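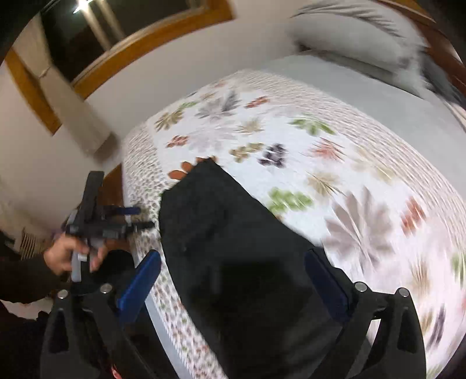 **To:** gorley-shop list
**Subject:** Re: Finger pads and the handheld pair

Answers below, in between your questions. I trimmed the part about the door code because that got sorted out already.

> I've printed the Vodville fingers for my own pair and now I'm stuck on what to face them with. Foam tape peels off after one evening.

Mine have blue pads along the inner edges and I've stopped changing them. I went through foam tape too, then a strip cut from a bike tube, which grabbed cloth so hard that it wouldn't let go when the fingers opened. The pads I have now are 3 mm sheet from the scrap bin at the Gorley shop. There's more of it on the shelf under the drill press if you want to cut your own. Sand the plastic with 60 grit first, wipe it down, and let the glue sit overnight. I skipped the sanding on the first set and they came off in a week.

The pads follow the slope of the finger, so they sit at a slant when the jaws are open. That bothered me when I first looked at the drawing. With cloth I don't think it matters much. With a pen or a spoon you may want them closer to parallel, and you'd have to redraw the finger for that.

> Which bolts at the tips? The drawing says one size and the parts list says another.

Go by the drawing. The parts list is from the older version and I haven't fixed it. Mine are 16 mm round heads, two side by side on each finger near the top. Don't tighten them all the way until both are started or the second hole won't line up.

> Do you really need two? I only have enough filament for one and a half.

For clothes, yes. I practice on the bed at night with a black piece of laundry laid out on the flowered bedspread, one gripper in each hand. With only one you can pick a thing up and drag it, and that's all. Folding needs something to hold the other corner. If you only want to pick up blocks, build one and save the filament.

The bed has turned out to be a decent place to work. It gives a little when you push the fingertips down, so they get under the edge of the cloth. On my desk the tips skate. The drawback is the print on the bedspread. Saarela's tracking script looks for corners and it finds plenty of them in leaves and flowers, and then the whole bedspread moves when I pull on something and the track jumps. I'm going to try a plain blanket and will post the numbers for both.

> How fast do you move? My recordings look smeared.

Too fast, same as you. Last batch was 158 clips and I threw out more of them than I'd like. The smear is worst when I move in toward the cloth, and the lens is wide enough that the bed bulges and the window frame bends. The bending comes out in calibration. The smear doesn't. I need more light in the room, since I mostly do this after dark, and I need to slow down on the approach. A shorter exposure would help too but then everything goes grainy until the light is fixed.

> Is the grip on yours the Jatik one?

No. The Jatik handle has the trigger too far forward for me and my wrist hurt after half an hour. I moved it back and made the grip thicker – files are in the shared folder under "handles", along with the old one in case you prefer it. Print it upright with supports or the layers split right where your fingers wrap around.

One thing you didn't ask. Check that both fingers close to the middle before you record anything. I had one side lagging for most of April and didn't catch it until I tried to pinch a sock.

If anybody has a spare desk lamp with a clamp, I'll trade a roll of gray filament, mostly full.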